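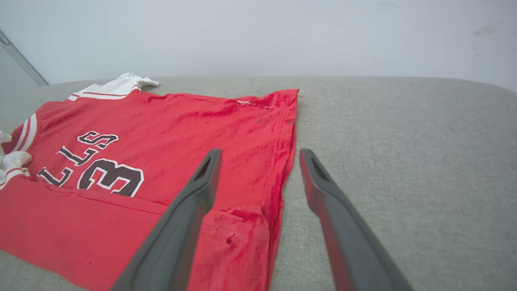
Margareta Avram wanted the number by four o'clock, and at ten past two I was on my knees in front of the bench, arguing with Hiếu Từ over what counts as dropping a shirt.

"You placed that," he said.

"I dropped it."

"You placed it from a height."

I should explain that we'd spent most of October teaching the arms to sort and fold a football kit, and we had a result. It was a lovely result! Out of 80 tries the arms had managed all but 14, and Margareta had already put it in a slide with a green tick next to it. She was going to show it to the people from Fukance, who were paying for the whole thing and who had been promised something by the end of the month. Before that, using the old way of teaching, we'd only ever got 34, so you can imagine how pleased everyone was. Lesia Kuzmenko brought in a cake. I had two slices and took a third home for my mum.

The new way of teaching was mine, sort of. In the old way you showed the arms a good fold, over and over, and if you made a mess you threw that go in the bin and started again. What I'd done was keep the messes. If I caught the collar on a finger, or folded a sleeve in the wrong direction, I carried on and put it right, and all of that went into Kellel (our training program, which Brândușa Bratu wrote and which nobody else is allowed to touch) along with the good ones. The idea was that the arms would learn how to get out of trouble as well as how to stay out of it. I'd been very proud of that. I'd told my mum about it over the cake and she said it was how she'd learned to drive.

Then Hiếu came back from three weeks' leave, watched me run the arms for half a morning and said, "Why do you always put it down like that?"

"Like what?"

"With the collar at the back."

I said I didn't. He said I did. So I got up and dropped the red one, the number 3, on to the bench without thinking, and the collar went to the back, up against the wall. I picked it up and did it again. Collar at the back. It was horrible, like being told you hum.

And of course every one of those 80 had been set up by me. 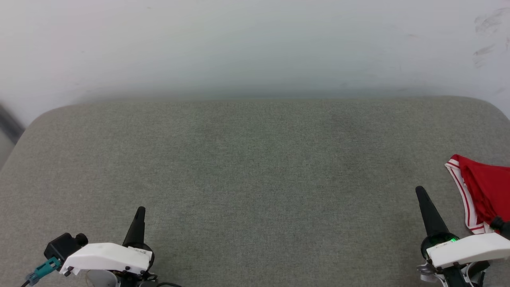

Soft Handling Team, Fledholm Institute of Practical Robotics

So there we were with less than two hours to go, trying to work out how to drop a shirt badly.

Hiếu's first thought was to shut my eyes. That was no good, my hands knew where the collar was. His second was to swap me for him, but he'd been watching me all morning and he kept doing the opposite on purpose, collar to the front every time, and we'd only have traded my habit for his. We needed someone who didn't care about shirts in the slightest.

I went down the corridor and got Despina Voicu from accounts.

Despina has worked at Fledholm for longer than the building has had a lift, and I don't think she had ever been inside our room. She stood in the doorway with her coat on and looked at the arms, and then at me.

"What do I do?"

"Throw it on there," I said. "Then go away a bit, and then come back and throw it on again."

"Throw it how?"

"However you like."

"Like the boys do," she said, and she rolled the shirt up in a ball with one sleeve trapped inside it and slung it at the bench from where she was standing. It hit the wall first. I heard Hiếu breathe in.

The arms went for it. I've watched them so often that I can usually tell in the first second or two whether it's going to be all right, and I couldn't tell at all. The left one came down and nipped at a bit of hem, lifted it, seemed to think better of it and put it down. The right one waited. Then they both had hold of it and pulled, gently, and the trapped sleeve popped out. I may have shouted. After that they folded the whole thing neatly in half the wrong way round, inside out, and stopped as if they'd finished.

"Is that good?" said Despina.

"Bits of it," Hiếu said.

We got through as many as we could. We hadn't time for anything like 80, so don't go holding this up against the other figure, I wouldn't let you and neither would Brândușa. Despina threw the shirt and she threw the shorts, she threw one over her shoulder - she'd taken her coat off by then - and out of all of it the arms made 7 proper folds. The rest were heaps, or nearly, or the inside-out thing, which they did so many times that Hiếu gave it a name I won't repeat.

At five to four I went upstairs. I'd written it out on the back of an envelope because I knew I'd gabble. Margareta read it, turned it over and read my gas bill, and turned it back.

"Who threw them?"

"Despina. From accounts."

"And before that?"

"Me. All of them. I didn't know I was doing it."

She had the slide open on her screen behind her and I could see the green tick. I said that I still thought keeping the messes was right, that the thing with the sleeve had been real, I'd seen it get out of a tangle I had never once shown it. But they'd all been my messes. I make the same ones every time, and so it had learned to get out of mine. I said I'd like to do the teaching again with five or six people who had nothing to do with us, throwing and folding and going wrong in their own ways, and that I couldn't have it done by the end of the month.

"Did you say this to Barbu?"

Barbu is the man from Fukance. I said I hadn't said it to anyone.

"Good. I'll do it." She clicked on the tick and deleted it, and then sat there looking at the gap. "Would Despina come back, do you think?"

I said I'd ask. When I got downstairs she was still there, showing Hiếu how to fold a shirt without putting it down on anything, chin on the collar, arms out wide, and he was holding the shorts and getting it wrong.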